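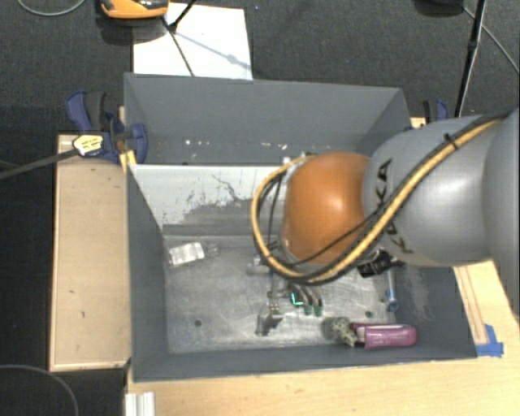
料箱拣选的抓取规划与运动规划为什么放在同一个岗位上？

两个模块共用同一份碰撞模型和同一个时间预算。抓取候选在夹爪坐标系里看是合理的，到了箱壁附近，机械臂往往够不到，或者够得到但退不出来。分给两个人做的时候，接口上传的是一串排好序的候选，排序时没有考虑可达性，规划器只能逐个试，节拍就耗在这里。我们在去年的版本里按两个岗位分过工，后来合并了。

岗位名称：机器人软件工程师（抓取与运动规划）
招聘单位：Kasex
工作地点：苏州，实验室现场办公为主
汇报对象：Emerson Lins，规划组负责人
招聘人数：两人
合同类型：全职，无固定项目期限
投递截止：2月1日（星期日）

一、组里在做什么

Kasex 做料箱到料箱的混杂物品拣选软件，交付物是软件包和现场调试，机械臂与料箱由集成方或客户自行采购。软件分成四个部分，内部各有名字，面试时会反复提到，先列在下面。

Duketti 是感知部分，输入深度图和彩色图，输出实例分割、表面法向和每个实例的不确定度。透明包装和高光表面的深度缺失由它处理，处理不了的区域会标成未知，交给下游。

Juro 是规划与执行部分，也是本岗位的主要工作对象。它接收 Duketti 的结果，生成抓取候选，做碰撞检测和轨迹规划，再把轨迹送到控制器，执行过程中监视接触和真空度。C++ 编写，对外有 Python 绑定。

Nicholas 是日志回放与回归测试工具。每一次抓取都会落一条记录，包含输入图像、候选列表、选中的候选、轨迹、关节电流和结果标签。Nicholas 可以用新版本的 Juro 重跑旧记录，给出差异。

第四部分是现场配置工具，没有单独的名字，目前由一组 YAML 文件和几个脚本组成。标定、箱体几何、夹具外形、线缆包络都写在里面。这部分欠账较多，入职后会接触到。

二、岗位职责

1. 抓取候选生成与排序

维护并改进 Juro 的候选生成器。目前的生成器对每个实例按表面法向采样，再用一个小型网络打分，打分时不看机械臂构型。需要做的是把可达性和退出路径的估计放进排序，同时保证总的规划时间不超限。单次规划的上限是 288 毫秒，从收到感知结果算起，到轨迹第一个点可以下发为止。超时的处理方式是返回上一个可行解，没有可行解就回到观察位重新采图。

细长物体、软质物体和贴着箱壁的物体是失败的主要来源。细长物体平放在箱底时，吸盘有效面积不够，沿长轴的位置误差会直接变成泄漏。软质物体表面带绒毛或有褶皱，真空建立慢，阈值不能照搬硬质物体的设定。贴壁物体的问题在箱壁斜度，内壁向内收，垂直下探时夹具侧面先碰到壁。三类问题各有一份现状文档，入职后可以看到。

2. 运动规划

Juro 使用采样规划加轨迹优化的两段式流程。采样部分基于开源库修改，优化部分是自己写的。本岗位负责：

箱内短行程动作的专用规划器。抓取和退出都在箱口以下，自由空间小，通用规划器在这里成功率低，时间方差也大。
线缆和软管的建模。末端走线会随关节角变形，目前用一个随第五、第六轴角度变化的保守包络近似，包络过大时很多本来可行的构型被判为碰撞。
腕部累计转角的管理。连续拣选时要避免把走线缠紧，这项约束目前以代价项存在，偶尔被其他项压过去，希望改成硬约束并给出复位策略。
双箱之间的转运轨迹。两个料箱紧挨着放，源箱和目标箱在一轮结束后互换角色，轨迹缓存需要按箱体标定结果失效和重建。

3. 执行监视与恢复

轨迹下发之后的事情同样归本岗位。包括接触检测阈值的整定、真空建立曲线的判别、掉落检测、重复抓取同一物体的抑制。恢复行为用行为树描述，节点库有一部分历史遗留，命名不统一，改动前需要先补测试。

4. 回归与数据

每次合入主干之前要用 Nicholas 跑固定的回归集。回归集现有 638 条记录，从现场和实验室的失败案例里挑选，每条附有人工填写的失败原因。新增失败类型时由发现者补充记录，格式检查由脚本完成，原因一栏要求写清楚，不接受“其他”。

回归通过不代表可以发布。发布前还要在实体工位上连续跑 160 次抓取，物品从固定的测试物品柜里取，摆放由脚本给出的随机种子决定，人工放置。放置的人和提交代码的人不能是同一个。

三、任职要求

必须具备：

熟练使用现代 C++，能读懂并修改别人写的多线程代码，知道怎样定位数据竞争。代码库使用 C++20，编译告警按错误处理。
在实体机械臂上做过规划或控制，处理过仿真里没有出现的故障。课题组项目、公司项目、个人项目都算，面试时会请你讲其中一个故障的定位过程。
掌握刚体变换、正逆运动学、雅可比矩阵、轨迹时间参数化。能手推一个六轴臂在腕部奇异点附近的行为，并说明软件里应当怎样应对。
了解碰撞检测的常用表示，包括凸分解、有符号距离场和体素，清楚各自在内存和查询时间上的代价。
能用 Python 写数据分析脚本，画图时标单位。
能阅读英文技术文档，能用中文或英文写清楚一份设计说明。组内设计说明两种语言都有。

具备更好：

用过工业控制器厂商的实时接口，了解周期抖动对轨迹跟踪的影响。
做过手眼标定，并且验证过标定结果，而不只看重投影误差。
对 GPU 上的批量碰撞检测或批量轨迹优化有经验。
写过行为树或者分层状态机，并维护超过一个版本。
了解功能安全的基本概念，能分清哪些逻辑应当放在安全控制器里。
向开源规划库或仿真库提交过被合入的修改。

不作要求：

学历不设门槛，论文数量不作为筛选条件。大模型相关经验与本岗位无直接关系，简历中可以写，不会加分。

四、技术环境

操作系统为 Ubuntu，实时进程运行在打了实时补丁的内核上，单独占用核心。进程间通信在实时侧用共享内存，非实时侧用 ROS 2。感知进程跑在带独立显卡的工控机上，规划进程与感知进程同机，控制进程在另一台机器上。

代码托管在内网，合入需要一名评审人同意。评审意见以书面为主，口头讨论过的结论要补写到合并请求里。构建用 CMake，依赖用锁定版本的容器镜像。持续集成包含单元测试、静态检查和 Nicholas 的短回归，完整回归在夜间运行。

坐标系约定：所有位姿写成“目标在参考系下”的形式，变量名里同时出现两个坐标系。长度单位米，角度单位弧度，时间单位秒，配置文件里也一样。历史代码里有毫米，见到就改，改的时候单独提交。

实验室工位的箱体用夹具固定，箱体位姿每次更换后重新标定。不允许凭目测微调配置里的箱体位姿。标定脚本会留下残差报告，报告和当天的运行日志存在同一目录。

五、前三个阶段的工作安排

第一阶段，熟悉代码和工位。通读 Juro 的规划流程，完成实体工位的安全培训，在有人陪同的情况下独立跑完一轮发布前测试。提交一处修改，内容自选，修文档也可以。

第二阶段，接手箱内短行程规划器。现有实现是直线下探加失败后随机扰动，需要给出替代方案的设计说明，评审通过后实现。评价指标有三项：规划成功率、规划时间的高分位数、退出过程中与箱壁的最小间距。平均规划时间也会记录，但不作为主要依据，现场投诉的都是偶发的长停顿。

第三阶段，线缆包络。计划在5月的版本里用新的包络模型替换现有模型。已有的工作包括一组末端走线在不同腕部角度下的三维扫描，以及一个未完成的参数拟合脚本。新模型要求在所有扫描构型下完全包住走线，体积比现有包络小。具体采用分段胶囊、凸包序列还是其他表示，由承担者提出。

阶段的长短按实际情况协商，不与转正挂钩。转正只看第一阶段和第二阶段前半部分的工作。

六、几个目前没有解决的问题

写在这里供应聘者判断兴趣，面试时可以任选一个讨论。

料箱底部的反光。金属箱底磨损后，划痕和亮斑在不同曝光下变化明显，深度图会在亮斑处出现空洞或者虚假凸起。Duketti 目前用空箱背景模型做差，箱底继续磨损后背景模型随之过期。规划侧的问题是：未知区域应当按占用处理还是按空闲处理。按占用处理，贴底的扁平物体几乎全部不可抓；按空闲处理，下探深度没有保障，只能依靠接触检测。目前按物体高度分段切换，参数是手调的，换一批料箱就要重来。

小件遗漏。料箱清空的判定依赖感知，体积很小的物体和碎屑难以区分。碎屑应忽略，小件应抓取，判错的代价不对称。有人提议用一次低成本的试探抓取代替感知判定，还没有做过完整评估。

候选打分的校准。打分网络输出的数值与实际成功率不一致，在硬质盒状物体上偏低，在软质物体上偏高。恢复行为需要用这个数值决定继续抓还是换物体，校准误差会直接变成多余的重试。按物体类别分别校准的办法试过，新物体没有类别可用。

多次失败后的推动作。物体卡在箱角时，最直接的办法是先推开再抓。推动作的结果难以预测，可能把物体推到更差的位置。现有策略是固定方向的短距离推移，每个物体最多一次。是否值得为此引入接触仿真，组内意见不一致。

执行侧的时间戳。感知机和控制机之间做了时钟同步，但控制器内部的插补周期与外部时钟不对齐，接触发生的时刻在日志里有一个周期的不确定。离线分析时可以补偿，在线判别还没有好的做法。

七、工作方式

实验室工位按时段预约，一次预约一个半天。预约写明要跑的分支和预期结果，跑完补写实际结果，失败也写。工位运行期间必须有人在急停可及的位置，午休时断使能。

组内每周一次例会，内容为本周回归集新增的失败记录，逐条过，由新增者讲。没有新增就不开。设计评审另行安排，材料提前发出，会上不再从头讲解。

现场支持由全组轮流承担，轮到的一周不安排开发任务。出差以省内为主，偶尔去较远的客户现场，提前通知，出差天数计入调休。夜间不设值班电话，客户合同中已写明响应时段。

远程办公：每周可以有一部分时间在家，前提是当天没有工位预约。外地长期远程不考虑，多数问题需要在机器旁边看。

八、待遇

薪资在初次沟通时给出区间，按职级确定，入职后每年调整一次。五险一金按实际工资缴纳。年假 20 天，入职当年按月折算，未休完的可结转到次年。每人配工作站和笔记本各一台，显示器自选。参加学术会议或行业展会需提交简短申请，费用由公司承担，回来后在组内做一次分享。

在公司工作期间产生的代码归公司所有。对开源依赖的修改原则上向上游提交，提交占用的时间算工作时间，作者署个人姓名。

九、应聘流程

1. 材料投递。简历一份，两页以内，PDF 格式。另附一份技术说明，一页即可，讲一个你亲自处理过的规划或执行故障：现象、最初的判断、判断错在哪里、怎样确认最终原因。涉及保密内容请自行隐去，隐去的部分注明即可。没有技术说明的投递不进入下一步。

2. 初次沟通。时长半小时，电话或视频，由 Emerson Lins 进行。内容为工作内容介绍和材料中的问题，中文英文均可。

3. 代码练习。发一个从 Juro 中截取并简化的小工程，里面有一个规划器在箱壁附近返回无解的用例。要求找到原因，给出修改，并写明修改会影响哪些其他情况。在自己的机器上完成，时间自定，建议不超过一个晚上。可以使用任何工具，提交时说明用了什么。

4. 现场面试。半天。前一段讨论代码练习，后一段在实体工位旁进行：回放一条真实的失败记录，一起分析日志，不要求当场写代码。最后留出时间由应聘者提问，组里其他成员会参加，负责人回避。外地应聘者的交通和住宿费用由公司报销。

5. 结果通知。无论是否录用都会书面答复，未录用者可以要求说明原因。

投递请使用本页的申请表，岗位一栏选择“抓取与运动规划”。文件名写姓名和岗位，不要打包压缩。通过猎头或内推投递的流程相同，技术说明同样需要本人撰写。

十、补充说明

关于感知方向：Duketti 目前没有空缺。感知背景的应聘者如果愿意以规划为主，可以投递，请在技术说明里写明对规划部分的了解程度。

关于实习：本岗位不接收实习。Nicholas 的前端部分另有实习名额，见单独的招聘页。

关于应届：可以投递，必须具备的条件不变，实体机械臂经验可以来自毕业设计。现场支持轮值在入职后的第二阶段才开始安排，第一次由老员工同行。

关于机械臂型号：规划侧通过统一的运动学描述和控制器适配层支持不同厂商的机械臂，应聘者不需要熟悉某一特定品牌。适配层的接口文档在现场面试前会发给应聘者，篇幅不长，建议读一遍，尤其是轨迹中止和重新接续的部分。

关于安全职责：急停、防护停止和速度监控由安全控制器实现，Juro 不承担安全功能。软件中的碰撞检测和接触检测用于减少停机和物品损坏，不能作为人员防护依据。任何人修改代码时都不得以规划器已做检查为由放宽工位的防护设置。

关于同时申请其他岗位：可以，每个岗位分别填写申请表，技术说明可以共用。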